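Stiltlow Robotics Club: Recording Your First Batch of Demonstrations

Written by Divya Kartha for new members. Last revised September 21, 2018.

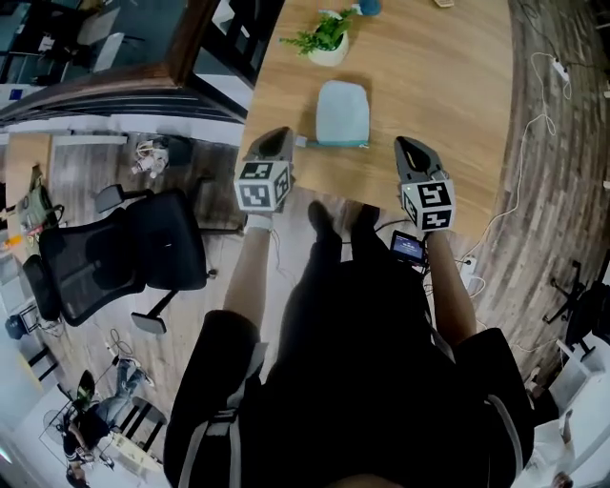 Before you start

You will be wearing the harness, holding a gripper in each hand and moving things about a table very slowly. The club's arm, Jisari, learns from what you record, including the bits you hoped it would miss. If you scratch your nose with the left gripper, Jisari will one day try to scratch a nose it hasn't got.

You need:

Both grippers, with their marker cubes on
The harness and the little screen
Mains power within reach of the table
One soft object and one thing to avoid knocking over (the pot plant is traditional)
A partner who is willing to say "again" a lot

Step 1. Put the harness on

Loosen every strap first. Kumaresan Pinto was the last person to wear it and he is built like a wardrobe. Tighten the shoulders, then do the wrists. The screen should hang at chest level, where you can glance down at it without tipping your whole body forward.

Route the cables behind your elbows if you can. If you can't, at least know where they are.

Step 2. Check the marker cubes

Each gripper carries a white cube with black and white patterns on it. The software works out where your hands are from those, so keep your sleeves and fingers off them. Wipe them with a dry cloth. Last November we lost an afternoon's work to a thumbprint of what we think was hummus.

If a cube wobbles, stop and tell Hưng Vi, who has the small screwdriver. Do not use tape. We have tried tape.

Step 3. Set the table

Put the soft object straight in front of you, an easy reach from the edge. Put the plant further back. Move the plant a little between takes, or Jisari will learn that plants live in one spot and will be very surprised at the regional heat.

Chairs get pushed back before you begin. You'll be stepping sideways without looking, and they have wheels.

Step 4. Record a take

Hold both grippers out over the table, jaws open, and stay still for 2 seconds. Your partner presses record. Reach in, close on the two near corners, lift, fold away from you, let go, and come back to where you started. Then stand still again until your partner says stop.

Go at half the speed that feels natural. Then slow down a bit more. Mirela Barbosa's takes are the best we have, and watching her do one is like waiting for a kettle.

Step 5. Keep it or bin it

Keep a take if you fumbled and recovered. Those are useful. Bin it if a cube was covered, if a cable dragged the object, or if you spoke to the object in a way you wouldn't want played back at parents' evening.

Name the files with your initials and the take number. A folder called "new new final" was found on the club laptop and contained 41 takes by an unknown hand.

How many do I need?

We want 800 for the folding task before the heat. A steady pair can do a decent share in one session, with a swap every 4 takes to rest the arms. Write your total on the sheet by the door.

Packing up

Grippers back in the foam, cubes facing up. Coil the cables loosely. Vasanthi Kurup will be copying everything over to the Nambiar drive after the session, so leave the laptop on and the lid open.

Water the plant.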